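# Teaching a pick with the hand-held gripper: the foam block

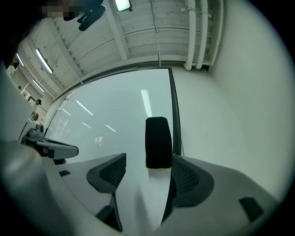

Orathai Chuensuk asked under the first version of this page whether it is better to close the fingers fast, so that each demonstration is shorter and more of them fit in one afternoon. My answer is no, and step 3 is written again with her question in mind.

This guide is for people who will record demonstrations for the Nakpan task set. You hold the gripper in your own hand and do the task yourself, and later the arm learns from the recordings. You don't need to know programming.

## Before you start

- Charge the tool and check that the lever comes back fully when you let it go.
- Wipe the two finger pads with a dry cloth.
- Open a new session in Trolto and write your name in it. Please use the same spelling each time.

## Recording one demonstration

1. Stand the black block upright on the surface. Change its position a little between demonstrations, also its angle.
2. Press record and hold the tool still for 2 seconds. The software needs this quiet moment to find its starting position.
3. Move towards the block with the fingers open. When the block is between the pads, stop, and only then squeeze the lever slowly. If you squeeze while your hand is still moving, the arm will learn to do the same, and it will push the block over.
4. Lift straight up, carry the block to the target place, and lower it until you feel the surface.
5. Open the fingers completely before you go back. A half-open finger can pull the block with it.
6. Stop the recording.

## Which demonstrations to keep

Delete a demonstration if you dropped the block or if you corrected your grip more than once. One small correction is fine, and it is even useful, so keep it.

In our last round we recorded 792 demonstrations and kept 663. Most of the deleted ones had the same fault: the person turned the wrist very quickly at the end, and the tracking was lost. Wiroj Suwannarat suggests moving from the elbow and leaving the wrist quiet, and since I tried his way I lose fewer.

For a first training you can begin with 300 good ones. Take a pause when your hand becomes tired. Tired people begin to squeeze early, and it is difficult to notice this in yourself.

## If the fingers close unevenly

Let go of the lever, wait a moment and squeeze again without the block. If one pad still arrives before the other, do not continue the session. Write to Rungnapa Yensuk and add the session name from Trolto.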